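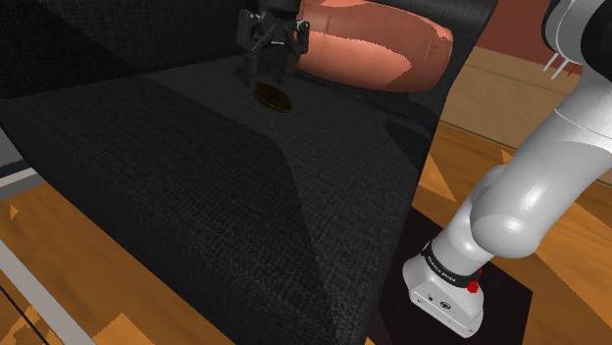

HARKBERG - Skusent opened its doors to the public one afternoon in June, and a fair part of Harkberg came over to watch a robot deal with a couch.

The company has the second floor of the old Lashari building, above the tile showroom, and until now most people in town knew it as the place with the good parking. Its business is software for household robots. The main product, called Aver, is a make-believe home that runs on a computer, where a robot arm can practice chores before anybody lets it near real furniture. The couch, the floor and the arm itself are all drawn by the machine. Several visitors had not caught this part in the flyer and spent the first few minutes looking for the robot.

They were steered, politely, to the big screen at the end of the room and to the folding chairs in front of it. Skusent had set out 30 chairs. The people who came late stood along the windows and, to judge by the talk, had the better view.

The job on the program was a modest one. A small, dark, roundish thing lies on the seat of a dark sofa, with an orange bolster pillow nearby. The arm, a white one with a dark gripper on the end, stands on the floor right beside the sofa and is supposed to reach over, take hold of the thing and lift it without dragging the pillow along. Most of the people present could have done it while talking on the phone.

The arm could not, or not right away. On its first try of the afternoon it came down over the seat with great dignity, closed its fingers on nothing, and carried the nothing carefully up into the air. There was applause. The second try was called off by the operator for reasons that were given at length and had to do with a setting. The third got the object, held it for as long as it takes to say so, and put it down again more or less where it had been. That got bigger applause, and a boy in the front row asked if it was going to do it again, which it was, for the next hour and a half.

Skusent staff explained that dark objects on dark cloth are hard. The robot works from what its cameras give it, and a couch the color of charcoal gives it very little. Add sun from a window, with hard edges of light and shade running across the cushions, and a shadow can look a lot like a thing worth picking up. One of the runs shown on the screen was of exactly that kind, with the gripper hovering over a patch of shade like a man who has put his glasses down somewhere. The company said it leaves such runs in the collection on purpose. It has 221 of them so far for this one sofa, good and bad together, and it did not say how many were good.
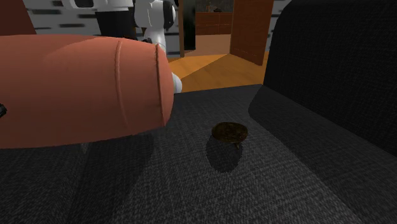

One woman near the windows wanted to know why they didn't just buy a lighter couch. She had one at home, she said, in beige, and had never lost a thing on it. The answer from the front was that customers own the couches they own, and that most of them are gray. She said that was the customers' problem, and several people around her seemed to agree.

The question time ran longer than planned and was the liveliest part of the program. Visitors asked whether the arm could fold towels (it is being worked on), whether it could do windows (no), and what happens when there is a dog on the couch. There is no dog in Aver at present. A dog has been on the list since last year, but it has fur, and fur is apparently expensive. A cat was ruled out on other grounds.

A man with a notebook asked what the thing costs. He was told that Aver is not sold by the piece, that it is licensed to firms that build robots, and that he was welcome to take a brochure. He took two.

The more serious questions were about what all of this is for. Skusent's answer was that a robot in a real room makes maybe a handful of useful mistakes in a day, and each one has to be cleaned up by a person. In the computer the room puts itself back the way it was, with the pillow where it started and the small object on the seat, and the next try can begin. The light can be moved around between tries, and so can the camera. The company says it now runs 16 of these rooms at once overnight, when the electricity is cheaper and the tile showroom isn't using the elevator.

What works on the screen does not always work on a floor in somebody's house, and the staff were frank about it when pressed. Real cloth gives in ways that computer cloth doesn't. Real cushions swallow things. A visitor who said she had once found a remote control, a fork and a set of car keys inside the same armchair was asked, in all seriousness, whether she still had the armchair. She does, and she left her number at the desk.

Later on, anyone who liked could sit down at a table by the coffee and drive the arm with a hand controller. The line for this went back past the coat rack. Children did well at it, on the whole. Adults tended to aim for a long time, then lunge. The pillow was knocked off the sofa more than once, and each time there was a small noise from the crowd, as though someone would have to go and get it. The high point was a run by a retired-looking gentleman in a windbreaker who got hold of the object on his first attempt, raised it, looked around to see who was watching, and dropped it.

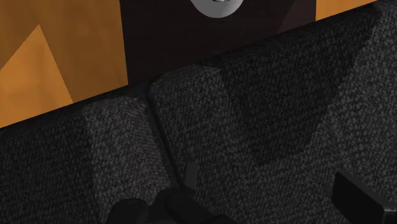
*The sofa from above, with parts of the gripper along the bottom. Computer rendering from Aver.*

There was some grumbling about the coffee, which gave out early, and about the heating in the Lashari building, which is either on or off and in June was on. The company said it has taken this up with the owner. The tile showroom downstairs stayed open late for the occasion and reported a good deal of foot traffic, much of it asking for the restroom.

Skusent moved to Harkberg 3 years ago from a smaller space out by the rail yard, and this was its first open day. Staff said they had expected around half the crowd. Another is planned, probably in the fall, and by then there should be a kitchen to go with the living room - a counter, a sink and a drawer that sticks. The drawer was described as the hard part. It took the team most of the spring to get it to stick in a believable way, and the robot still has no idea what to do about it.

The same sofa will be back on the program, by request. Skusent is also looking for people who will let it measure their own living rooms for future versions. Rooms don't need to be tidy, according to the sheet at the desk, and clutter is welcome. By the end of the afternoon both sides of the sign-up page were full, and somebody had started on the back of a brochure.

Groups and school classes can arrange a visit by asking at the second-floor desk. The elevator is shared with the showroom, so visitors who can manage the stairs are asked to use them.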